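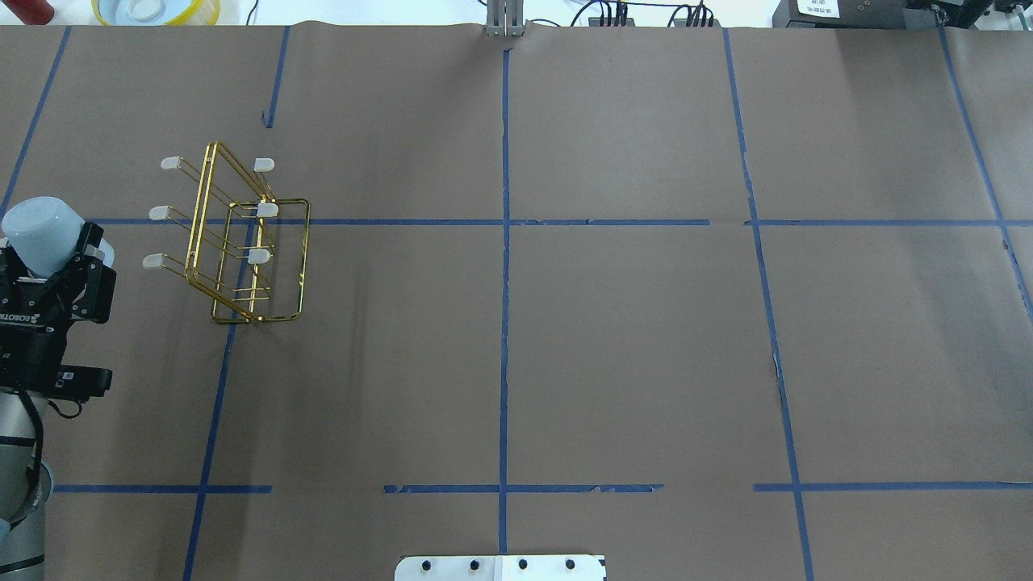

Masking tape residue on sealed concrete, which solvent first?

Wadari_Shop
Posts: 288
I have a workshop floor with a water-based acrylic sealer on it. Layout lines were put down in general-purpose tan masking tape and left in place from spring until October. The backing came up in short pieces and the adhesive stayed. The residue is hard at the edges and gummy in the middle. Total run is 200 feet. I need it off without stripping the sealer. I have mineral spirits, acetone, isopropyl and a citrus remover on the shelf.

prurker
Posts: 10
Acetone. Wipe on, wait, scrape. Five minutes a section.

Anneliese Sperling
Moderator
Do not use acetone on an acrylic sealer. It will soften the film and you will have a dull stripe where each line used to be. Acetone is fine on bare concrete or on a fully cured two-part epoxy if you keep the contact time short. That is not what he has.

Order I would use:
Heat gun on low, plastic scraper, take off the bulk.
Mineral spirits on a rag for the film that is left. Test a corner first.
Dish soap and warm water, then rinse.

Put the heat gun away and air the room out before you open the mineral spirits.

prurker
Posts: 10
I have used acetone on my garage floor for years with no dull stripes.

Anneliese Sperling
Moderator
What is the sealer on your garage floor?

prurker
Posts: 10
Whatever the builder put down. Might be epoxy.

namix_tom
Posts: 43
Citrus remover works but it is slow on old rubber adhesive. Lay a soaked rag over the line, cover it with plastic wrap, give it 10 minutes, then scrape. It leaves an oily film, and new tape will not hold on that film until you wash it twice. I would not use it on the acrylic without a test patch either. Some of them contain more than citrus oil. Read the label.

Wadari_Shop
Posts: 288
Test patch results, all behind the compressor.

Isopropyl: slight haze on the sealer, moved very little adhesive.
Mineral spirits: no visible change to the sealer, softened the adhesive in 2 minutes.
Citrus: no visible change, softened the adhesive slower, left the film Tom described.

I did not test acetone. Heat made the biggest difference. The hard edges lifted once they were warm.

Mohcine Soliman
Posts: 617
For next time, the tape is the problem more than the solvent. General-purpose masking tape has a short removal window. After that the rubber adhesive starts to cross-link and the crepe backing gets weak, so it tears every few inches on the way up. Painter's tape is better, but look at the clean removal rating on the core and stay inside it. That rating is usually for painted walls and trim, so I would cut it in half for a floor in direct sun.

For lines that stay down for months, use vinyl floor marking tape. Pull it back on itself at a low angle, slowly. If it stretches, warm it.

namix_tom
Posts: 43
Disagree on vinyl for a shop floor. Pallet jacks shear it and the adhesive creeps out the side and collects dirt. Paint the lines if the layout is fixed.

Mohcine Soliman
Posts: 617
His layout changed after one season. Paint does not solve that.

Wadari_Shop
Posts: 288
No pallet jacks here, only carts. I will do the floor with heat and mineral spirits and put vinyl down afterward. Does the sealer need a fresh coat first?

Anneliese Sperling
Moderator
Only where it is worn through. Put a few drops of water on it. If the concrete darkens, recoat that area and let it cure for the full time on the can before you tape.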